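Cup stacking moves to the long table

The teaching work at Undix has gone over to cups for the summer. Until May the arm was being taught with flat parts from the Buketti line, which it could pick up well enough but tended to set down crooked. Cups were chosen next as they are cheap, easy to replace, and awkward in a useful way. They taper, so a grip that is fine near the base slides when it is taken higher up.

All the teaching is done by remote control. The operator holds a pair of handles, squeezes to close the fingers, and the arm follows. Each run is saved with the view from the wrist camera and the position of every joint. A run counts as one demonstration if the cup ends up where it was meant to go, and runs that end with a dropped cup are kept in a separate folder.
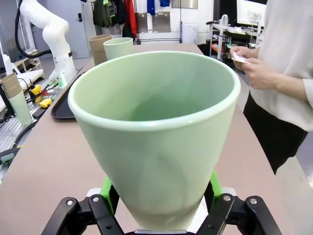 Undix Newsletter – Volume 3, Issue 2

The mint-green cup is held low, close to its narrow base, with the bright green finger pads against its sides. We now ask every operator to start from this grip. Holding the cup by the rim gave a better view of the table but left the fingers in the way when one cup had to go inside another. The low grip hides a good part of the table from the wrist camera – the tray on the left is partly covered by the cup – so operators are asked to pause for a moment before moving off, with the next target in view if they can manage it.

By the date of this issue, July 19, 2022, the set held 1110 demonstrations. Of these, 80 were made by guiding the arm by hand, before the handles were set up. They are slower and the speed is uneven, and we have not decided whether to train on them or leave them out. The first model trained on the full set will be run under the name Minja.

Two requests for anyone booking time on the arm. Please vary where the cups stand at the start, including the far end of the table, which is still short of runs. And please write down the color of the cup being moved – tan and pale green are logged separately, and a blank entry means the run has to be watched again.

The booking sheet is in the usual place. Sessions at the Finden site will open once the second pair of handles has been tested.

Recent items
Flat parts: what we kept from the Buketti runs
Finden site: power and network work finished
How to name your demonstration files
Changes to the booking sheet
Replacing worn finger pads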